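**Questions we receive about the Tautahi writing course**

Last changed in April. If your question is not on this page, please write to Consuelo Segura at the course office. She reads the messages on Tuesday and tries to answer all of them the same day.

## Before you apply

**Do I need to have published something?**

No. Most of our writers have published nothing when they arrive. We ask for a sample of your fiction, and we read it to see which group is right for you. A chapter from the middle of a novel is fine, but then please add two or three lines so that we know who the people are.

**My first language is not English. Is this a problem?**

It is not. Olga Cuesta, who teaches the dialogue part, also started to write in English as an adult. Your grammar will not be marked. If a sentence is not clear, your group will tell you so, and they would say the same to a native speaker.

**Which kinds of fiction do you accept?**

Short stories and novels, for adults or for young people. We do not work with poetry, film scripts or memoir, as none of our teachers has enough experience in them. Fantasy and crime are very welcome. One group spent most of last spring with a detective novel of 348 pages, and they are still arguing about the uncle.

## The lessons

**What do you teach about point of view?**

We begin with the distance between the narrator and the character. Many beginners choose "I" or "she" and believe that the decision is finished. But a story in the third person can stand very close to somebody, or it can look at her from across the street. In the first exercise you write the same short meeting twice, once near and once far, and you bring both versions to your group.

**Must I plan my novel before I write it?**

You may do as you like. Olga plans every chapter on cards. Consuelo, who also writes, begins with one conversation and follows it. We ask only that after 42 pages you stop and write down what your main character wants at that moment. If you cannot answer, it is better to know it then than at the end.

**Which program should I use for writing?**

Any program which can save a normal document. Some members like Pustadex because it keeps notes beside the chapter, and others use Pledus. We give no technical help with either of them. Paper is also possible, but you have to type the pages before you send them to the group.

## Sharing your work

**How does the feedback work?**

You send your pages to the group before the meeting. Every reader writes what they understood, where they stopped believing the story, and one question. While the others speak, you listen and take notes. Afterwards you may ask them anything.
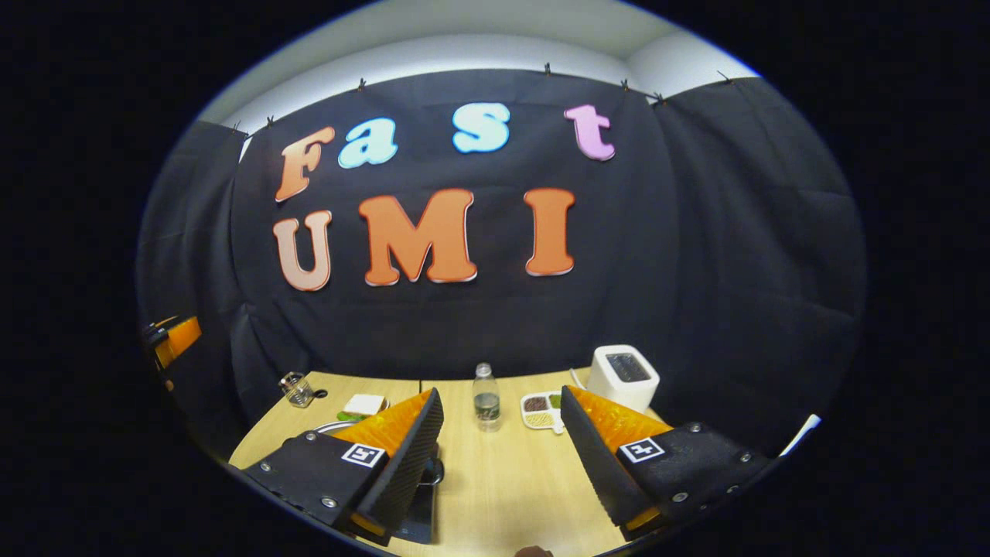
Please do not defend your text during this part. It is difficult, I know, and I was bad at it myself for a long time. A reader who is confused by page 2 was confused by page 2, even if page 9 explains everything.

**Can somebody steal my idea?**

In our groups it has never happened. All members agree not to pass pages to other people. You keep all rights in your work, and we do not print anything from it without your written permission.

**Will you send my book to a publisher?**

No, we are not agents. In the last month of the course we help you with the letter and the summary, and this is the end of our part.

**What is the Vasex evening?**

It is our reading evening, with the name of the café where we held the first one. Each writer may read for five minutes. You do not have to read, and guests can come without a ticket.

**Can I change my group?**

Yes, once, if there is a free place. Write to Consuelo and tell her which group you would prefer.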